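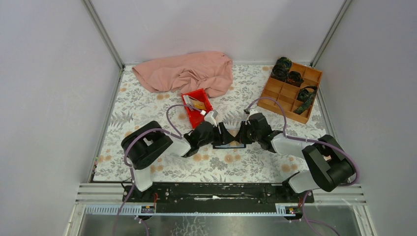 Camo rolls in the divided tray, packets in the red box, and our favorite floral cloth underneath it all.

Tray Season Is Open!

If you came by the Onalville sorting table last May, you already know how much we love a divided tray. Well, we're back at it, and this time the whole get-together is about straps, small cloths and all those little packets that slide around in the bottom of a bag until they're crushed flat. Bring yours! Bring the whole drawer if you can carry it.

The light brown wooden tray has turned into the star of the table. Camo straps are a pain to store (they tangle with everything, and with each other), but roll them up snug, set them down in the compartments and suddenly you can find the one you want without dumping out the rest. Four rolls go in with plenty of compartments to spare, so there's room for buckles, cord, tent pegs, whatever you've got. Start at the plain end, keep your thumb in the middle for the first few turns, and don't pull too hard. A strap with its tail hanging out across the dividers just needs another go.

Then there's the red box. We're big fans of an open box for packets. You can see what's left, you can grab one on your way out the door, and it takes two seconds to tip out the crumbs. Lay the packets side by side and leave one end free for the next batch. The folks from Gosselin keep theirs standing up like file cards, and we plan to try that too, though it takes a fuller box than ours.

Cloths get their own half hour. That salmon-pink one would look great folded in thirds and then rolled, and it's a good size of job for beginners. Thin cloths, thick cloths, napkins, bandannas, we want them all on the table.

Speaking of which, a lot of you have asked about the tablecloth with the gray leaves and the orange-beige flowers. Yes, it's staying! It makes even a pile of camping gear look like Sunday lunch.

The next sorting table is Saturday, November 2, 2024, at Zovska Hall in Onalville. Doors open at 9 and we'll go until everybody's bag is packed or the coffee runs out. It's free, and there are 7 spare trays to borrow if you don't have one at home. Please put your name on the bottom of anything you'd like to take back with you.

Utside members can sign up at the front desk or leave a message at extension 1505.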